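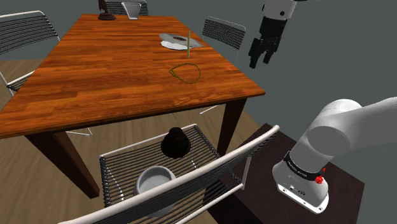

¿Cuántas demostraciones hacen falta para que un brazo aprenda a recoger una mesa?

Depende de cuánto cambies la mesa entre una y otra. Con 20 demostraciones muy variadas llegué más lejos que con una tanda larguísima en la que el plato estaba siempre en el mismo sitio, y mira que me dolió tirar aquella tanda.

Llevo desde septiembre recopilando ejemplos de tareas de comedor y cocina en simulación, para un proyecto casero que se llama Mukora, y me escribís bastante preguntando por trucos. Pues venga, os dejo los que uso yo, en el orden en que me los fui encontrando (o sea, sin ningún orden).

Mover las sillas también cuenta

Al principio yo solo cambiaba lo que había encima de la mesa y dejaba las sillas quietas, como si fueran papel pintado. Error. El modelo se agarraba a los respaldos para orientarse, y en cuanto corría una silla un palmo, se perdía. Ahora, cada pocas demostraciones, separo alguna, giro otra y de vez en cuando dejo cosas en un asiento: un cuenco, algún objeto oscuro y pesado de ver, lo que sea. En las casas de verdad las sillas acaban llenas de trastos, ¡la mía la primera!

Platos sobre bandeja

Un plato blanco encima de una bandeja gris parece la cosa más fácil del mundo, y a mí me costó una semana entera. El problema está en decidir qué se recoge: ¿el plato o la bandeja con todo? Decídelo antes de grabar la primera demostración y apúntalo en un papel. Yo mezclé las dos maneras en la misma carpeta y luego el brazo se quedaba a medio camino, dudando, como quien entra en la despensa y no sabe a qué iba.

Y si encima del plato hay algo pequeño, quítalo primero y guarda ese movimiento como tarea aparte. Las tareas cortas se mezclan después muy bien; las largas, una vez grabadas, cuesta muchísimo partirlas.

Cuerdas, cadenitas y cosas finas

Me encantan y las odio. Una cuerdecita suelta sobre la mesa cae cada vez con una forma distinta, y eso para aprender viene de maravilla, pero agarrarla con dos dedos rectos es otra historia. Mi truco: bajar la pinza despacio, con los dedos ya casi juntos, y buscar un tramo que quede más o menos recto. Nada de ir a por la curva cerrada. Con los palitos que están de pie, tipo pajita, entro a media altura y nunca por la punta.

Elige también el color. El amarillo verdoso se distingue bastante bien sobre un tablero anaranjado; con cordel marrón yo mismo no lo veía en la pantalla, así que imaginaos el modelo.

Empezar desde posturas distintas

Si todas las demostraciones arrancan con la pinza colgando en el mismo punto, el sistema aprende un caminito y ya está. Yo la coloco a veces sobre el borde de la mesa, a veces más adentro, a veces demasiado baja a propósito. Las demostraciones que empiezan mal y se corrigen son las que más me han servido, con diferencia – eso sí, corrigiendo con calma, sin tirones.

Qué hago con las que salen mal

No las borro. Las meto en una carpeta aparte con una nota de una línea: «se escurrió el cuenco», «choqué con el respaldo», «me distraje». Tengo 1.691 ejemplos buenos de un total de 3.892, y no me da ninguna vergüenza decirlo. De las malas he sacado casi todas las ideas para la siguiente tanda.

Eso sí, lo que de verdad no sirve es la demostración que termina bien de chiripa. Si el plato llegó a su sitio porque rebotó en el borde, a la carpeta de malas, por mucho que fastidie.

Sesiones cortas

Grabo 28 seguidas como mucho y paro. A partir de ahí me pongo perezoso, cojo todo por el mismo lado y acelero sin darme cuenta, y luego el brazo hereda mis prisas. Un café, estirar las muñecas (el mando castiga lo suyo) y otra tanda con la mesa cambiada.

Nombres de carpeta

Tarea, disposición de la mesa y número, siempre en ese orden y sin acentos ni eñes. Yo tuve una carpeta llamada «mesa_buena_final_2» y todavía no sé qué había dentro.

Para la próxima quiero contaros cómo llevo los cuencos, que al ser redondos y con el borde fino tienen su miga. Si alguno ya los recoge por el borde sin que se vuelquen, que me lo cuente en los comentarios, por favor, que voy atascado.

Actualizado el 9 de marzo de 2026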